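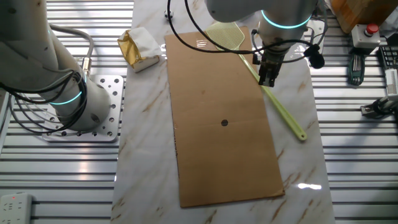
Posted by Lavanya Ramasamy

How to keep a household paper file that you can find things in

When I moved to Velloton I carried all my papers in one suitcase. There were rent receipts, school certificates, the warranty for a pressure cooker I did not own anymore. It took me a whole evening to find one tax letter. After that I built a simple system, and I have used it for several years with small changes. It needs one drawer or one box, some folders and a pen.

Step 1. Bring all the paper to one place

Look in the kitchen drawer, the car, the coat pockets and the bag you take to work. Do not read anything yet. If you start to read, you will be sitting on the floor with old birthday cards and the work will stop. I speak from experience.

Step 2. Make four piles

The piles are Keep Always, Keep for Some Years, Keep Until Done, and Recycle. Birth and marriage certificates, diplomas and house papers go to the first. Tax papers and medical bills go to the second. Look up the rules where you live for how long to keep tax papers, as they are different from place to place. An invitation or an unpaid bill goes to the third pile, and it leaves the house file when the matter is finished.

My neighbor Marjorie Sugden also makes a fifth pile for papers she wants to ask her son about. I tried this and the pile only grew, so I went back to four.

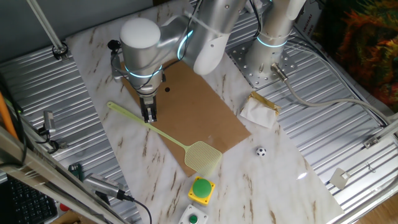
Anything with your account number or signature should be torn or shredded before it goes to recycling. A cheap hand shredder is enough for most homes. I do a few sheets each evening while the rice is cooking.

Step 3. Name the folders with plain words

Use the word that comes first to your mind when you need the paper. My husband wanted "Utilities," but I always think "Electric," so the label says Electric. Write in large letters with a dark marker. Put the labels all on the same side, so your eye can run down them in one line.

Do not make too many folders. If a folder has only one sheet in it, join it with another one. If it is so thick that it does not close, divide it by year.

Step 4. Write an index page

Take one sheet and write the folder names in order, with a short note of what is inside. Tape it to the inside of the lid or the drawer front. This page is for the other people in your house. When I was away in December, my brother-in-law Chandrasekhar Thevar found the boiler papers with it in two minutes — and he had never opened that drawer before.
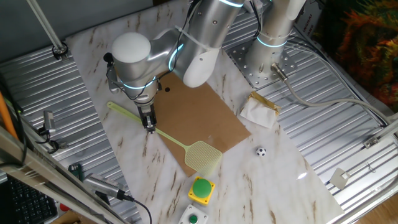 Step 5. Keep a tray for new mail

Put a shallow tray near the door. All new paper goes there and nowhere else. Once a month, empty it into the folders. Mine takes less time than a cup of tea if I do not skip a month. If I skip, it takes two cups.

Step 6. Clean the file one time every year

I do it after the taxes are sent. Open each folder, take out what is too old, and correct the index page if something changed. Write the month in pencil at the bottom of the index, so next year you will know when you did it last.

If you want to scan the papers also, do it after Step 3, when they are already sorted. Use the same names on the computer as on the folders.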